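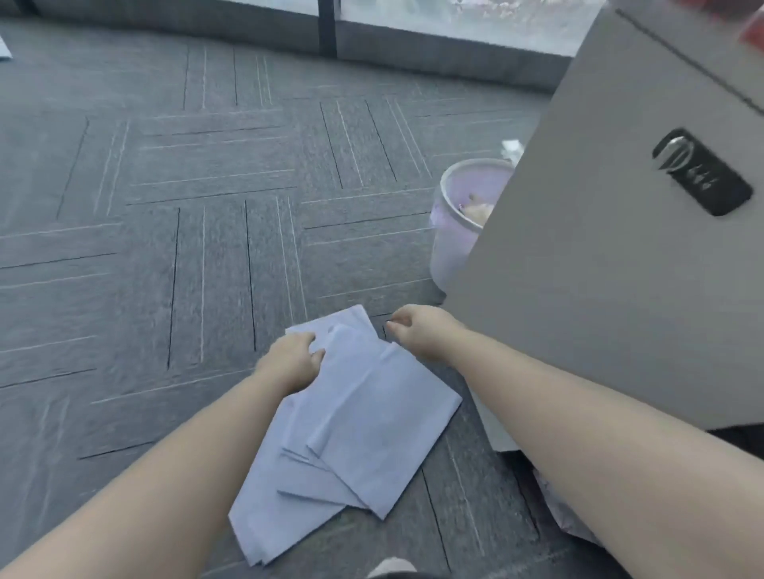
What does Grundcombe do?
We write the software that sits between what a robot sees and what it does next: perception, planning and the dull tooling that holds them together.

Yolanda Kapoor started the company in July, in a spare room in Draltden, after one planner too many had driven an arm into a shelf. Our planner, Owino, replans every 60 milliseconds and changes its mind less than we do. Soft things, like folded cloth, still humble it -- we're working on that.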